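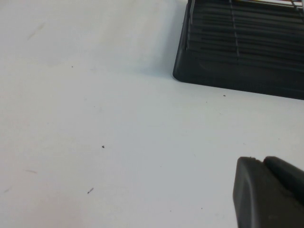

Lindiwe Joubert wrote under my last post that a dog who finds the tin in the kitchen hasn't learned to search, he has learned the kitchen. I didn't like reading it but she was right, so I have spent most of May starting again.

For anyone new, Masilela is a four-year-old spaniel cross and we do scent work as a hobby. We have no plans to work anywhere. The odour we train on is clove, on a small piece of cotton, in a tin with holes in the lid. He sits when he finds it, or he is meant to.

What I had been doing was hiding the tin in the same six or seven places. He went round them in order, fast, and I took the speed for skill. When Sibusiso Gumede let us use the yard at Plillgate, Masilela ran straight past a hide at nose height and checked behind a drainpipe, as he does at home.

So we went back to boxes. I put out 12 of them in the garden, all the same, one with the tin in it, and moved the whole lot between runs. For the first few days he sat at any box that had held the tin earlier. I changed the boxes, wore gloves, and stopped standing near the right one. The last of those made the most difference. He had been reading my feet.

I keep a notebook. Up to today I have 132 searches written down since the restart, and 35 of those were blank, with no tin out at all. Blank searches are dull for both of us but he needs to know that finding nothing is allowed. He gets a quiet word and a game at the end, no food.
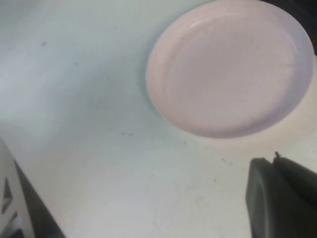

Pink dish, white table.

We went back to Plillgate on 26 May 2018. It was warm, with a light wind coming across from the gate. Sibusiso set three hides and didn't tell me where they were. Masilela found two quite quickly. On the third he worked along the wall, lost it, went back and lost it again – I think the scent was pooling in the corner. I let him carry on longer than I would have before, and he got there. His sit was crooked and he was looking at the wall, not at me, and I was happy with that.

Next I want to try raised hides, starting at chair height. Lindiwe says to do one change at a time and keep the sessions short. I also need more cotton.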